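Fil du soir sur les robots et les corvées, parce qu'on me pose la question à chaque repas de famille et que je réponds toujours trop long. 1/

Je suis les essais de Clukusholm depuis l'automne. Leur idée fixe : débarrasser un plan de travail. Tout ce qui traîne, on le prend, on le met dans un bol, on recommence. Mon neveu de quatre ans fait ça très bien (quand il veut). 2/

Sur le papier c'est fou ce que ça a progressé ! La politique Tristari, entraînée surtout en simulation, réussit 35 essais sur 45 avec des objets qu'elle connaît déjà. Il y a deux ans je n'y aurais pas cru. 3/

Et puis on change le comptoir. Un marbre bien veiné à la place du gris uni, et les scores dégringolent. Moi aussi je perds mes clés sur ce genre de plan, remarquez. 4/

Le stylo, c'est ma bête noire. Fin, brillant, ça roule dès qu'on le frôle. Une éponge pardonne tout, un stylo rien du tout. 5/

Côté atelier c'est plus encourageant. Chez Rosness, ils trient des petites pièces dans des bacs, toujours les mêmes, toujours au même endroit, et ça tourne environ 600 fois par jour. Des bacs fixes, un éclairage fixe, personne qui pose son café au milieu. 6/

On me parle aussi beaucoup de Pringle, le bras de cuisine en précommande. La vidéo est jolie. J'attends de le voir chez quelqu'un, avec la vaisselle d'hier et le courrier par-dessus, avant de sortir ma carte bleue. 7/

Ma règle perso pour lire une démo : je regarde la vitesse de lecture dans le coin, et je cherche combien d'essais ont été ratés. Si l'un des deux manque, je garde mon enthousiasme pour plus tard. 8/

Bref, pour ranger une table de cuisine ordinaire, je compte toujours sur mes deux mains et 40 secondes de mauvaise humeur. La suite en mars, Clukusholm doit publier ses essais avec de la vaisselle. 9/ 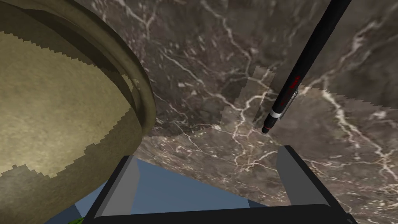 Est-ce qu'un robot entraîné en simulation sait ranger une vraie cuisine ?

Par morceaux seulement : il déplace assez bien des objets connus sur une surface dégagée, et il se trompe encore souvent dès que la lumière, le comptoir ou la forme des choses changent.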